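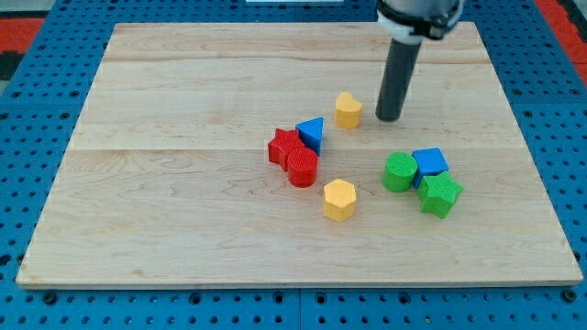

# Clillbridge Toy Library to reopen in larger Bozsik Street premises

**For release: Friday**

The Clillbridge Toy Library will reopen this July in the former Clavasholm hardware shop on Bozsik Street, ending a nine-month period in which families could borrow only by phone order.

The new premises have 330 square metres of floor space on one level, with step-free entry from the street and from the rear car park. The library's previous home, two upstairs rooms above the old post office, closed when the building was sold last spring.

Families in Clillbridge and the surrounding district will be able to borrow from a collection of 2619 items. These include puzzles, board games, dress-ups, ride-on toys, musical instruments, outdoor play equipment and building blocks for different ages. A separate section holds toys and switches adapted for children with disability, which until now were kept in storage and brought out on request.

"Parents were carrying trikes down two flights of stairs with a baby on one hip," said library manager Ferenc Tóth. "We lost members over those stairs. A few of them have already rung to ask when they can come back."

The library has 584 member families. Mr Tóth said the new site could serve twice that number without longer queues on Saturday mornings, the busiest session of the week.

## Changes to borrowing

The loan period will go from two weeks to three. Each family may have up to six items at a time, with large outdoor items counted as two. Party packs can be booked separately and do not count towards the limit.

Annual membership stays at the current price, and the concession rate for health care card holders remains at half the full fee. Grandparents, foster carers and family day care educators can join under the same terms as parents. Existing memberships have been extended by nine months to cover the closure, and members do not need to apply for the extension.

Late fees will no longer be charged. Borrowers with overdue items will be sent a text message, and further loans will be paused until the items come back. Missing pieces should be reported at the desk when a toy is returned. Most can be replaced from the spares drawer at no cost.

## The building

Work on the shop began in summer and was carried out by local builder Plurkance. The original timber counter has been kept as the borrowing desk. The old paint-mixing room is now a washing and repair area, with a commercial sink and drying racks, where returned toys will be cleaned before going back on the shelves.

The front third of the building is an open play area for children under school age. It can be used during opening hours by anyone, whether or not they are a member. A parents' room with a change table and microwave is next to it. Prams can be left inside the rear door.

The fit-out was paid for through savings, a district council grant and donations. A street stall and two film nights also brought in money for new shelving.

"The shelving was the dull part and it was the part we most needed," Mr Tóth said. "At the old place a third of the collection was in tubs, and if it was in a tub it didn't get borrowed."

## Opening hours

From the first week of July, the library will be open:

- Tuesday, 9.30 am to 1 pm
- Thursday, 2 pm to 6 pm
- Saturday, 9 am to 12.30 pm

Phone orders will continue for families who live out of town or cannot get to the library during these times. There were 1102 phone orders during the closure.

Toys borrowed from the old premises can be returned to Bozsik Street at any session. Donations of used toys will be accepted from August, once the current collection has been shelved. Soft toys and car seats cannot be accepted.

**Media contact:** Ferenc Tóth, Manager, Clillbridge Toy Library. Interviews and site visits can be arranged before opening day by leaving a message at the library desk.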